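Peltden Community Recipe Archive - progress report to the Sheehan Fund
2 Mar 2023 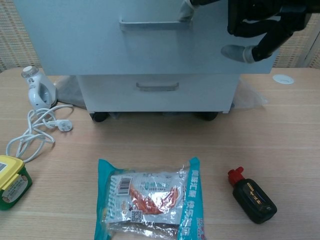

Hello again, and thanks for being so patient about this one! When I last wrote we had boxes of handwritten recipe cards in the back of the Drodden hall and not much of a plan, so I'm really pleased to say that we now have 164 recipes typed up, checked and filed. The cards themselves are sorted by course, which took far more arguing than you'd think (is a savoury scone a tea item or a soup item?). I've gone off lever-arch files completely for the originals and want them lying flat, in something like the blue-grey cabinet with two drawers and casters, with the wide drawer for the big scrapbook pages and the narrower one below it for loose cards. Wheels would be a blessing, as we have to clear our corner whenever the hall is booked for a wedding.

The typing has been the slow bit. Some of the older cards are in pencil and quite faded, and a good few give amounts like "butter, the usual" or "a small tin". We talked about guessing and decided against it. Where a card doesn't say, we've typed it exactly as written and put a note underneath with what worked in our own kitchens. My own note on the ginger sponge is longer than the recipe, sorry.

Test cooking went well through the spring and summer and then stalled when the hall oven packed it in. It has been fixed now (out of the contingency line, so please don't be alarmed when you get to the spreadsheet). We have cooked our way through the soups, most of the biscuits and all of the pickles except the green tomato, which is waiting on somebody having green tomatoes. The mutton dishes are harder. Mutton is dear and the butcher only gets it in to order, so I'd like to swap a couple of those tests for lamb and say so clearly in the book.

Now, the book. Drodel Print has quoted us for 100 copies, spiral bound so it stays open on the bench, with a wipeable cover. I had my heart set on a hardback with a ribbon and have been talked out of it. The quote came to $900 under what we'd budgeted, and I'd like your okay to put that money towards scanning the cards in colour. The grease spots and crossings-out are half the charm, and a plain typed page loses all of that.

Two things have slipped. The recorded chats with the older cooks haven't started, mostly as I underestimated how long the typing would take, and the index is still a mess - I've got "slice" in three different places. I'd rather hold the book back a little than send it off with a bad index.

If you're happy with the scanning idea, the pages go to Drodel in May and the chats can run alongside. The spreadsheet is attached with the receipts behind it, in date order this time. Could you let me know about the lamb as well?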